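From: Hazem Nasr
To: resettlement-work list
Date: 3/15/21
Subject: Re: Kilum placements, who can take people in June?

Sanaa, all,

Quick one between meetings, sorry for the state of it.

Sanaa El Idrissi wrote:
> Hi everyone. We have 26 people finishing the Kilum course
> at the end of May, all with a conviction, most of them out
> less than a year. Waste sorting, basic repairs, forklift theory.
> Flosik took on a few last time and kept them. Hikberg have
> gone quiet. Does anyone have a contact there who still
> answers? And has anyone got further with the question of
> disclosure letters? Two of ours lost offers after the letter
> went to the wrong desk.
>
> Also need to know by Friday who can offer trial shifts.

Right, in order.

Hikberg. They haven't gone off the idea, the woman who ran it left and her inbox isn't being read. Ring the depot, ask for the shift office, not HR. I got through on the second go. They said they'd look at people for June but only on the early shift, 6 till 2, which is no good for anyone with a probation appointment in the morning. Worth asking if those can be moved, some officers will, some won't.

Trial shifts. We can do four at the Abdel Hamid yard, maybe five. Paid, proper rate, not the "work experience" thing we all got told off for. Boots supplied. They need a bank account before day one and this is where it always goes wrong, so please start that now, not in May. Last round we had one lad waiting three weeks for his wages.

Disclosure letters. Our line now is: the person writes it, we check it, they hand it over themselves at interview in a sealed envelope. Nothing by email. Don't put in anything that's spent. I've seen letters listing stuff from when someone was 15, no employer asked for it and it sank him. Can send you our template, its 2 pages and could be shorter.

Travel. Is Kilum still covering bus fares for the first month? We budgeted 80 a head and it ran out before first payday for anyone coming from the far side of town. If the answer is no I need to know before I promise anything.

Not sure about Flosik this time. They've asked for people with driving licences, and from your list I don't think that's many. Might be worth pushing back, the sorting jobs don't need one and never did.

Can't do the call on Friday, will try and send someone. If you want me by phone use the yard number, extension 128, mobile is hopeless in the shed.

Will chase the probation people about appointment times adn report back.

Hazem 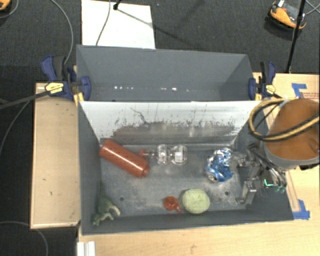
Grey bins, bottle and clear container in the front one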